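Kjell Björklund has been telling me since November that I would come round to the arms. I have now spent most of a wet afternoon and one long evening with them, and I'm prepared to say that I've moved a bit. I haven't come round.

For anyone who missed the earlier grumbling, the workshop I share has a pair of robot arms, built by Kjell and Roald Skjelbred out of printed parts, bought servos and a control board from Wurkon that came with a manual in what I can only call optimistic English. There's a gripper on the end of each and a little camera behind the gripper. The plan is that you drive them by hand enough times, the software learns from it, and then they clear a table without you. I have cleared a great many tables in my life and never felt I needed to write any software first.

The job they settled on is drinks bottles onto a tray. Roald says it's a good one to start with, all the bits being cheap and replaceable. I say a bottle on its side is a nasty little object. It rolls, it dents, you can see straight through it, and the shape is different at every point along its length. If you asked me to pick the worst thing in a kitchen for a machine to get hold of I'd have put it in the top three, just below a wet fish.

I also had doubts about the table, which I raised and which were noted. White top, pale wall, shiny patches where the light lands. Kjell's view is that the plain background makes everything easier for the cameras. Mine is that he has made a room with nothing in it that looks like anybody's kitchen, and that the day he moves the arms to a pine worktop with a toaster on it he'll be starting again. We agreed to leave that one. 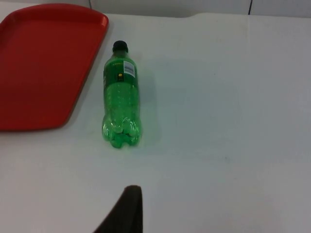
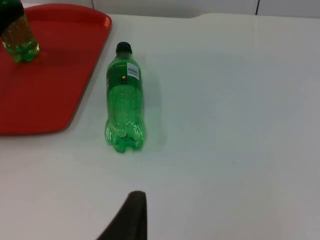 Two looks along the table from the gripper camera, then one from the fixed camera.
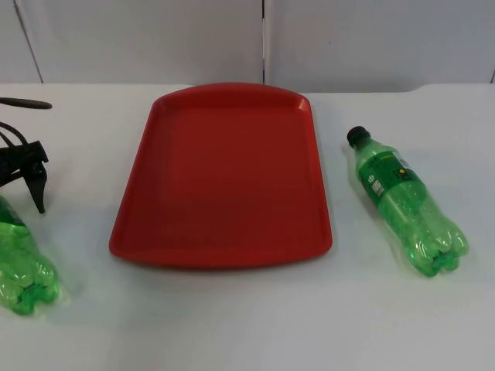

My first go at driving was poor. You hold a second, smaller arm and the big one copies you, with a lag that Roald swears isn't there. It's there. You learn to wait for it, the way you wait for the hot tap in our old house, and once you've learned that it gets a lot less annoying. The wrist joint has some slop in it too. I had a bottle nicely lined up several times and closed the fingers on nothing.

The fingers themselves are the part I'd redo. They're hard and they taper, so you're trying to pinch something round and slippery between two points. I suggested bicycle inner tube, glued on. Roald has ordered a set of soft pads from a shop called Ongart, which will cost more than a bicycle. Fine.

We kept 38 runs in the end, from a planned 60. The rest we either binned or didn't get round to, as by then my shoulder had gone. Kjell thinks we'll want over 200 before the thing does anything sensible by itself. Do the sums on that and you begin to see why I have questions about who is being saved the effort.

Now the fair bit. The cable runs are much better than they were. In the first version you couldn't turn the wrist fully without snagging something, and I didn't snag once. The new power supply doesn't whine. And the bracket I'd predicted would crack by lunchtime has not cracked – I checked it with a torch, rather hoping – so I owe Roald a pint on that.

What I don't accept is the leap from here to the demo videos. Kjell sent me one from an outfit called Zuro where an arm lays a whole table, forks and all, with music over it. I'd like to see the same video without the cuts. I'd like to see how many forks were on the floor. He says I'm being unkind and that everyone films the good ones, and that was rather my point.

Next jobs, mostly for my own memory. Refit the left base clamp, which creeps. Replace the two M3 screws I rounded off (sorry). Find a longer lead for the power strip so we can stop using the Drillmont charger's socket and then wondering why the drill's flat. Label the spare servos, because at the moment the dead ones and the good ones live in the same tub and I have already fitted a dead one twice.

I've said I'll do another 40 runs once the pads turn up. I'm bringing the inner tube anyway.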